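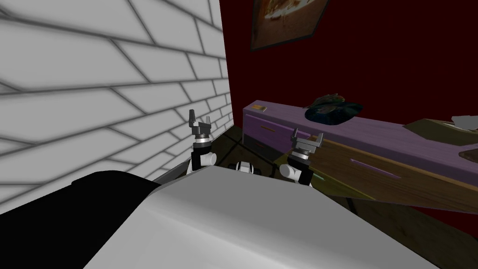

Page 2

Compte rendu de la réunion du comité d'évaluation, 9 juin 2019

Présents : Elvira Agudelo (présidence), Nilton Ríos, Ngaio Partington, Maribel Llanos
Excusé : Orlando Nina (a transmis ses remarques par écrit)
Secrétaire de séance : Maribel Llanos

Objet : offre Skoteck, logiciel de simulation Urnden pour robot mobile à deux bras

1. Approbation du compte rendu précédent

Le compte rendu d'avril est approuvé avec une correction de Ngaio Partington : au point 4, lire « licence par poste » et non « licence par utilisateur ».

2. Rappel de l'offre

Elvira Agudelo résume la proposition reçue de Skoteck. La licence annuelle d'Urnden est facturée 3 020 euros pour l'atelier, assistance par courriel comprise. Le module de scènes domestiques est en option à 464 euros. Le fournisseur propose aussi une journée de formation sur place, dont le prix n'est pas indiqué dans le devis. Le budget voté pour l'exercice est de 2 000 euros, auxquels peut s'ajouter le reliquat de la ligne « petit matériel » si la direction donne son accord.

3. Démonstration

Nilton Ríos présente la scène de cuisine livrée avec la version d'essai, en vue embarquée. Les deux bras sont au-dessus du corps du robot, pinces ouvertes et vides, devant la table en bois et le long comptoir violet. C'est la position à partir de laquelle il a préparé ses essais de saisie.

Remarques pendant la démonstration :

Ngaio Partington trouve que l'éclairage est trop doux sur le mur de briques blanches, où les joints paraissent flous. Elle demande si la netteté des textures se règle. Nilton Ríos a cherché dans les menus sans trouver de réglage ; la question sera posée au fournisseur.

Maribel Llanos fait observer que l'objet tacheté de bleu, de vert et de brun posé sur le comptoir est difficile à identifier. Casquette ou bol, personne n'est affirmatif. Pour des exercices de reconnaissance d'objets, il faudrait une liste des modèles avec leur nom. Nilton Ríos indique que cette liste ne figure pas dans la documentation d'essai.

Elvira Agudelo demande si l'on peut commencer par une pièce simple. Le petit bloc beige jaunâtre, vers l'extrémité gauche du comptoir, conviendrait pour un premier exercice de saisie avec les stagiaires. Accord général. Le tiroir à poignée orangée pourrait servir au deuxième exercice, sous réserve que les tiroirs soient articulés dans le modèle. À vérifier.

Sur la vue embarquée, Ngaio Partington note que le corps gris du robot occupe une bonne partie du bas de l'image. Elle souhaite savoir si la caméra virtuelle peut être relevée. Selon Nilton Ríos, le guide parle d'un fichier de configuration pour la caméra, mais il ne l'a pas encore modifié.

4. Remarques écrites d'Orlando Nina

Lecture est donnée de son message. Il signale trois points :
- l'installation demande des droits d'administrateur, que les postes de la salle Castaño n'ont pas ;
- le format d'export des trajectoires n'est pas documenté en français ;
- les conditions de résiliation prévoient un préavis de 2 mois, ce qui lui paraît acceptable.

Il est favorable à l'achat sans le module optionnel la première année.

5. Comparaison avec Trulidside

Maribel Llanos a repris la grille remplie pour Trulidside. Le prix est plus bas, mais la version examinée ne gère qu'un seul bras et les stagiaires travaillent sur des tâches à deux mains. La prise en main est plus rapide chez Trulidside, de l'avis de ceux qui ont testé les deux. Ngaio Partington rappelle que le contrat Trulidside ne comprend pas d'assistance. La comparaison des temps de calcul n'a pas pu être faite, les essais ayant été menés sur des machines différentes.

6. Discussion

Elvira Agudelo estime que la dépense dépasse ce que le comité peut engager seul et propose de demander une licence limitée à moins de postes. Nilton Ríos préférerait prolonger l'essai afin de terminer les exercices de saisie avant toute commande. Ngaio Partington se range à cet avis, à condition que la prolongation soit gratuite et confirmée par écrit.

7. Décisions

La commande est reportée. Vote : unanimité des présents.
Une prolongation de l'essai est demandée à Skoteck.
Le module de scènes domestiques n'est pas retenu pour cette année.
Le dossier Trulidside reste ouvert.

8. Actions

Nilton Ríos : essai de saisie du bloc, vérification des tiroirs, réglage de la caméra virtuelle.
Ngaio Partington : courrier à Skoteck (prolongation, textures, liste des objets, prix de la formation, licence réduite).
Orlando Nina : voir avec le service informatique pour les droits sur les postes de la salle Castaño.
Elvira Agudelo : demande à la direction concernant le reliquat.
Maribel Llanos : mise à jour de la grille et diffusion du compte rendu.

9. Divers

Le projecteur de la salle de réunion est à remplacer, le câble actuel ne tient plus. La date de la prochaine réunion sera fixée après réception de la réponse du fournisseur.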